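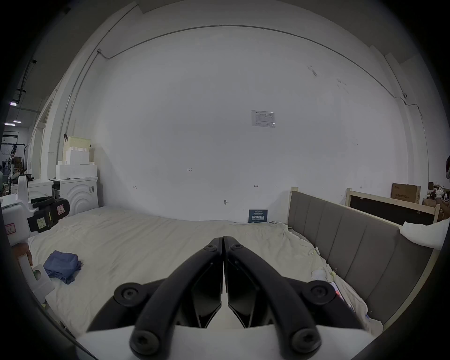 A bed sheet, one reader of an earlier version of this article wrote in, gets more hours of skin contact than any shirt, and it deserves a longer entry than the pillowcase. The editors agreed, and the entry has been growing ever since!

A bed sheet is a large piece of cloth laid over a mattress, or between the sleeper and the blankets. It is one of the simplest textile goods in the house, usually a single panel with a hem at each end, and yet the choices behind it (fiber, weave, finish, size) make a surprising difference to how a night feels.

Fibers

Cotton is the most common fiber. It takes up moisture well, stands up to hot washing and gets softer with use. Linen, made from the stalks of flax, is older, crisper and wonderfully cool in summer, and many people who try it in a hot climate never go back. Polyester blends dry fast and crease less. Silk is light and smooth but needs gentle care.

Weaves

Percale is a plain weave: each crosswise yarn goes over one lengthwise yarn and under the next. The cloth is matte and a little crisp. Sateen lets yarns float over several others before they dip under, giving a soft shine and a heavier drape, though the floats can snag. Flannel is brushed to raise a fuzzy surface that traps air, and it is a joy in a cold bedroom.

Thread count is the number of yarns in a square inch, counted in both directions. Very high numbers are often reached by counting the separate plies inside each yarn. One Bivora set was labeled 1197 on that basis, and it felt no finer than a good percale.

Creasing

Cotton and linen wrinkle easily. Their fibers are held in place by weak bonds that let go when the cloth is warm, damp or pressed, and form again in the new position. A sleeper supplies all of that for roughly 8 hours at a time. Ironing uses the same effect in reverse, and it is lovely to watch a damp linen sheet go flat under the heat. Easy-care finishes tie the fibers together with a resin, at some cost in softness.
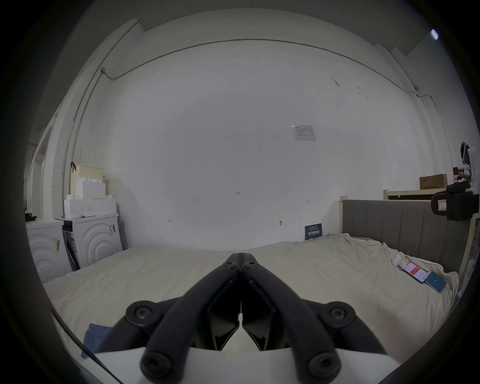
Local manufacture

The Altum mill near Cabanatuan began weaving sheeting in 1901, on narrow looms. Two widths had to be sewn together down the middle to cover a double bed, and the flat seam was so neat that buyers kept asking for it after wider looms came in. At its busiest the mill ran 70 looms. Its best-known line, Mister, was a heavy plain-weave sheet with a deep top hem, sold undyed and meant to whiten in the sun over many washings.

Care

Sheets are commonly washed every week or two. Shaking them out before drying loosens many of the creases, and line drying gives cotton that fresh, slightly stiff hand so many people love. Worn sheets can be turned "sides to middle": cut down the center, then joined again along the outer edges, so the strong cloth lies where the sleeper does.

Last revised June 2025.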